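Derek Wainwright on planning around a reflective table

Derek Wainwright maintains the motion planning stack at Kilteo. When we spoke to him he had just merged a change to Grenda, the firm's perception module, and wanted to talk about depth.

"Brushed steel is the worst surface we plan over," he said. "Stereo returns holes wherever a ceiling light reflects. Until February the planner treated a hole as free space."

Grenda now marks missing depth as unknown and fits the table plane from whatever points survive. The tape on the tabletop gives it the work zones. "Two rectangles with a shared edge. We threshold on yellow, fit lines, then intersect them with the plane. Depth inside the zone is never consulted."

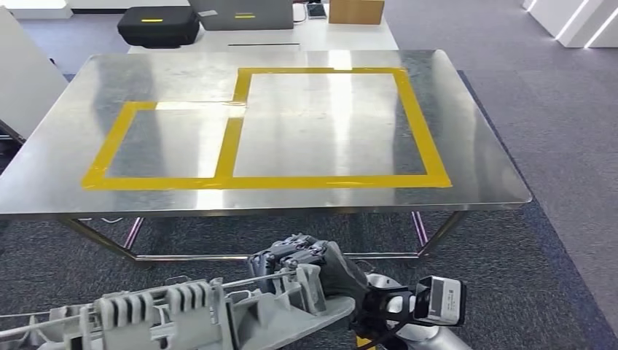
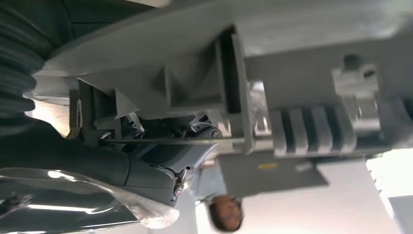

Head and wrist views

The wrist stream raised a different problem, which is self-occlusion. Wainwright's team renders a mask from the joint state and discards any pixel inside it, padded by 8 pixels. "The hoses and cables are not in the URDF, so we paint those by hand. It's tedious and it goes stale."

Regression runs on a log set of 688 approaches. The old build failed 43 of them, the new one 2. Both failures trace to a timestamp offset between the cameras, which Penrose, the logging tool, does not yet correct.

"I'd fix the clock first," Wainwright said. "Everyone wants to retune the planner."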